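Buvville open day, quick write-up

Typing this on the bus home so forgive the spelling. Joelle Bataineh asked for notes from anyone who went, and I'd rather do it now than in March when I've forgotten the lot.

Got to the Sayegh mill just after they opened the gates. Parking in the field, muddy at the low end, fine up top. They press sunflower and walnut oil there, have done for three generations, and once a year they let people walk through. No booking. You sign a sheet, get a hairnet, wait for a group.

Our guide was Siham Issa. Fast talker, knew her stuff. Started us in the seed store, big dim shed, smells like a barn and a bakery at once. Seed comes in from farms on the Vanley side mostly. She had us push our hands into a sack. Dry seed pours away from your fingers, damp seed sticks, and a damp load goes back on the truck. One farmer in our group argued with her about that for a good while. Seemed to know each other.

Then cleaning. Shaker screens, very loud, couldn't hear a word. Stones out, stalks out, dust goes up a pipe. I got a faceful near the door. Bring glasses if you wear contacts.

The press room is what people come for. Two presses, the old one and the new one, side by side. Old one is called Tula, painted on the side in white letters, no idea why and Siham didn't either. Still runs it for walnut because the new one heats the paste too much for her taste. Tula does 28 liters on a good day. New one does a lot more and needs half the fuss. The cake that comes out the back is sold for feed. You can eat it, tastes like cardboard with a bit of nut in it. Kids loved it, no accounting.

Settling tanks next. Not much to see, lids on. The oil sits, the cloudy stuff sinks, they draw off from the top. She doesn't filter the walnut at all. Asked how long it sits and got "until I like it," then a real answer which I didn't write down in time. Sorry.

Bottling was stopped for the day so we could get close to the line. One of the cappers was in pieces on a bench. Bottle glass costs more than it used to, the price of a small bottle went up because of that, she was upfront about it.

After that you come out by the old house, where they do tastings and sell things. Wood in there gets rubbed with the mill's own walnut oil, so she says, and she went on about it at length. Thin coat, leave it, wipe it back, do it again next week. Don't pile it on or it goes tacky. I've got a table at home that could use it.

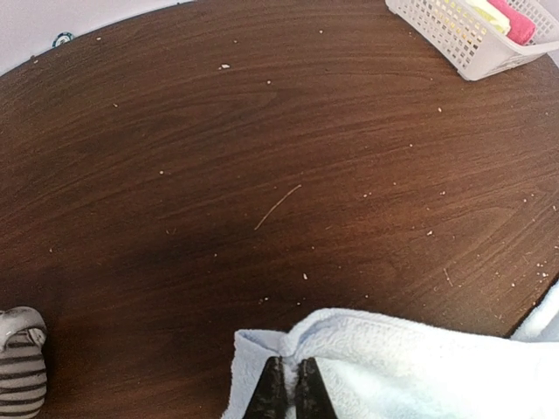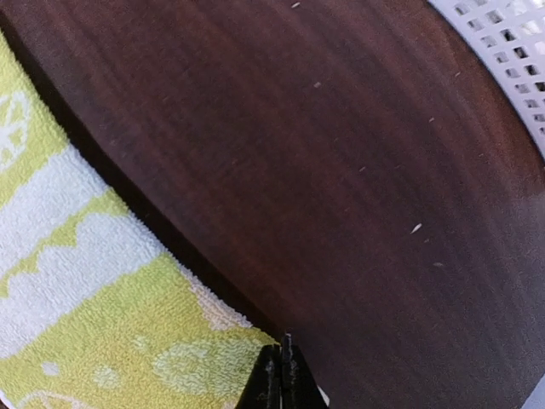 Vanley Food & Farm Visits Club

Dark wood with the grain showing in both of those. Anyway. Tasting: bread, three little dishes, work your way from mild to strong. Sunflower first, clean, almost nothing to it. Then a toasted sunflower that I'd put on potatoes tomorrow. Walnut last. Very good, and a bit bitter at the back of the throat, which Siham says is the skins and is how it should be. Somebody asked about cooking with it and got a look. Cold food only, salads, on soup once it's in the bowl. Keep it in the fridge, use it up inside a couple of months after opening.

Shop was busy. Cash or card. I came away with one walnut and one toasted and a bag of flour made from the pressed cake, no plan for that yet. If anyone has baked with it let me know, the label says to swap in a small part of your normal flour and leaves it at that.

Food on site was a van doing flatbreads and a table of cakes by the school. Line for the van was long by noon. Eat early or bring something.

A few practical bits for whoever goes next year:

The 89 bus stops at the end of the lane, then it's a ten minute walk uphill with no sidewalk. Last one back leaves earlier than you'd like.
Closed shoes. They turned away a woman in sandals at the press room and she was not happy.
Floor is slick in there. Hold the rail.
Strollers ok everywhere except the seed store, there's a step.
Anyone with a nut allergy should skip it completley, they say so on the gate but in small print.
Toilets behind the shop, two of them, key at the register.

They told us the place puts out 4000 bottles in a season, which sounded like a lot until I saw how small the bottles are. Most goes to shops within a day's drive. She'd like to sell more from the door and ship less.

Didn't get to the orchard walk. It left from the far gate while we were still tasting and there was only the one. People who did it said the trees are nice, the path is rough, and you get a view over to Buvville church. Would do that first another time, then the mill in the afternoon when the groups are smaller.

Joelle has the leaflet with the price list if you want to order together, postage is the same for one bottle or a box so it makes sense to pool. Tell her by the end of the month. I'm in for two more walnut.

Bus is at my stop, going.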